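Rushed post tonight, sorry, have to be up at 5:30 again and the laptop is at 6 percent. But I want to get this down before I forget which pond was which.

So. Prinley Marsh, October, third morning this week. Went for sparrows. Came home with a head full of rails.

Fog when I pulled in. Parked at the lower gate because the upper lot is still closed for the culvert work (they said end of summer, ha). Couldn't see the water from the path at all, just heard it. Geese somewhere. A kingfisher rattling up and down the ditch like it owned the place. Stood by the first bench and let my coffee go cold and listened.

Then the whinny. If you've heard a Sora you know it, that downhill laugh that starts high and runs out of steam. Close. I mean really close, off to the left in the cattails where the muskrats have cut that little channel. Then another one further back, then the sharp "keek" call they do when something bothers them. Probably me.

I've had Soras at Prinley before but always as a voice. Years of voices. So I sat down on the wet boards, which I regretted, and waited.

Twenty minutes, maybe more. A Swamp Sparrow came out and poked along the mud, nice rusty wings, gray face, wouldn't stay still. Two Marsh Wrens scolding. A Yellowlegs dropped in, decided against it, left. And then the Sora just walked out. No drama. Stubby yellow bill, black around the face so an adult, tail cocked and flicking every few steps. Those big silly green feet. It picked at seeds on the surface, walked along a bent stem that shouldn't of held it, and went back in on the other side of the channel. Came out twice more. The second time it had a younger one behind it, buffier, no black on the face at all, and they had a short argument over nothing I could see.

I didn't get a photo worth keeping. Too dark, and I had the shutter set for yesterday's hawks. I have one blurry brown potato with a yellow spot. It's going in the notebook anyway.

Esi Bonsu turned up once the fog started lifting, she'd walked in from the railroad side and had a Virginia Rail on the way, which she mentioned very casually. We went back for it. Heard it grunting, never saw it. She does the marsh count for the Veludik group and told me their high for Soras this fall is 6 in one morning, all heard. So seeing two at once, I'm feeling pretty good about that.

We walked the long loop after. Birds on the back side, more or less in order:

Wood Duck, a bunch under the willows, all squealing off as usual
Green-winged Teal
Pied-billed Grebe, one, sinking when it saw us
Wilson's Snipe – flushed right from under Esi's boots
Northern Harrier, young one, that gorgeous orange belly
Rusty Blackbird, 18 of them in the flooded woods!!
White-crowned Sparrow, first of the season for me
Palm Warbler, pumping away on the fence

The Rusties were the other big thing. I almost walked past them as grackles. Then one did the squeaky gate song and we both stopped dead. They were flipping wet leaves right at the edge, pale eyes, some with really warm brown edges on the feathers. Esi counted, I just stood there. I used to see one or two a fall out here and some years none, so a flock of that size gets entered with a note.

That puts me at 154 for the county this year. I said back in the winter I wasn't going to chase a number and I'm mostly not. Mostly. I still don't have a Dunlin and the mud at Rureo Lake is suposed to be good right now if the water stays down. It's 30 miles each way though and the car is making that noise again.

A couple things if you're going to Prinley yourself. Boots, real ones, the boardwalk past the second bench is under water. Go early, the rails went quiet as soon as the sun was properly on the reeds. And please don't play the calls at them. There was a guy last week with a speaker going on and on and the birds in that corner shut up for the rest of the morning. Just sit. They come out.

Also somebody left a glove on the post by the lower gate, gray fleece, left hand. It's still there.

Pringle (the cat, for new readers) was not impressed by any of this and wanted breakfast. Boots are on the back step, thermos is washed, alarm is set. Trying for the Virginia Rail again in the morning if it isn't raining. Esi says try the railroad side.

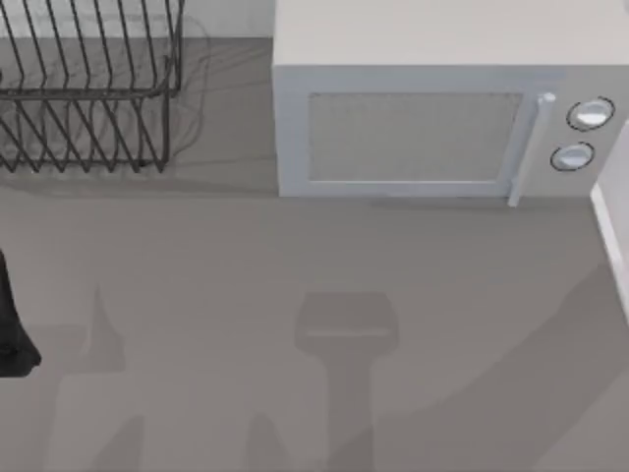

Dish rack, counter, microwave.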